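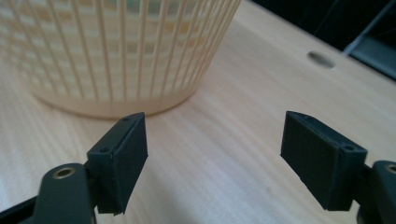
手持夹爪采集演示数据:社团新成员操作步骤

本页写给 Mumham 机器人社新加入采集小组的同学。读完以后,应该能独立完成一次桌面任务的录制,并把数据交到社团服务器上。训练模型的部分另有一页,由 Kerstin Nyberg 维护,这里不讲。

今年的练习任务叫 Rekcombe,要求是把桌上的小物件夹起来,放进洗衣篮。任务听着简单,但校内赛的评分只看模型自己跑出来的结果,所以演示录得干不干净,直接影响最后的分数。

开始之前

先在登记表上写自己的名字和要录的任务编号。Rekcombe 的编号是 551,空夹校准的编号是 609。两个编号不要混用,混用之后脚本会把校准片段当成任务片段读进去,只能手工挑出来。

需要准备的东西:
手持夹爪一把
充好电的电池
存储卡,容量剩余一半以上
洗衣篮和任务用的小物件
干布一块

第一步 检查夹爪

用手轻轻捏合再松开,两片指垫应当同时移动,中途没有卡顿。指垫上的螺丝孔逐个看一遍,螺丝松了就用小号内六角拧紧,拧到不晃即可。指垫是打印件,用力过大会裂。

再看两侧连杆上的黄铜衬套。衬套应与孔口齐平,如果往外退了,用拇指压回去;压不回去就换一把夹爪,把坏的放进标着“待修”的盒子。

最后用干布擦指垫的内侧面。灰尘多的时候,轻的物件会打滑。

第二步 布置桌面

把洗衣篮放在桌子左侧,篮底完全落在桌面上,不要悬在桌边。小物件放在篮子右边,离桌上的圆孔至少一掌远,免得掉进去。无关的东西都收走,包括水杯、手机和笔记本。

每录完一组,物件的位置要换一换,朝向也要换。去年有一组同学从头到尾都放在同一个点上,模型学会了去那个点,物件挪开一点就夹空。

灯光保持不变。录到一半有人开窗帘,这一条就作废重录。

第三步 空夹校准

校准要在空着的木桌面上做,先把篮子和物件移到画面以外。

1. 双手握稳,让指垫悬在桌面上方,不碰到桌子。
2. 按下录制键,等提示音。
3. 完全张开,停一拍。
4. 慢慢合拢到底,停一拍,再张开。
5. 重复 3 次,然后停止录制。

脚本靠这一段算出指垫的最大开度和零点。合拢时不要猛捏,速度太快会造成丢帧,零点就偏了。换电池不用重做校准,换夹爪或者重新拧过指垫螺丝必须重做。

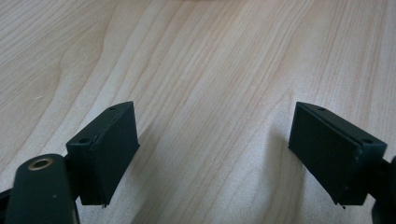
Teodor Öberg 在评论里问,如果只是同一把夹爪隔天再用,能不能沿用前一天的校准,他那组的 Tindis 脚本并没有报错。脚本不报错是因为它只检查文件在不在,不检查日期。请每天重新录一次校准,花不了多少时间。

第四步 录制演示

把篮子和物件摆回去,按任务编号新建文件夹,然后开始。

起始姿势:夹爪在物件上方,指垫张开。接近物件时走直线,不要来回找位置。夹住以后先向上提,越过篮口再往左移,对准篮子内部松开。松开后停一拍,再按停止键。

动作宜慢,但不要中途停下来想。想不清楚路线的话,先不开录制空走两遍。

下面几种情况要删掉重录:
物件掉在桌面上
指垫刮到篮子边沿
另一只手伸进了画面
录制键按晚了,开头缺一段

有人觉得掉落后再捡起来也算一种演示。这类片段可以留,但要单独放进名为 Hedegaard 的文件夹,不要和正常片段放在一起。

第五步 检查和上传

拔卡之前先在屏幕上回放第一条和最后一条,确认画面清楚、没有断。然后插到社团电脑上,运行检查脚本。显示绿色的可以直接上传;显示黄色的多半是时间戳有跳动,打开看一眼再决定;显示红色的删掉。

上传时一次最多开 2 个传输窗口,多了会一起变慢。传完核对文件数,与登记表一致才能清空存储卡。

收尾

电池取下来充电,夹爪张开放回盒子里。夹紧着存放,指垫时间长了会变形。篮子放回架子下层,登记表上写好结束时间和作废的条数。

本页更新于 12/07/2018。步骤有改动时,请直接在页末留言,注明是哪一步。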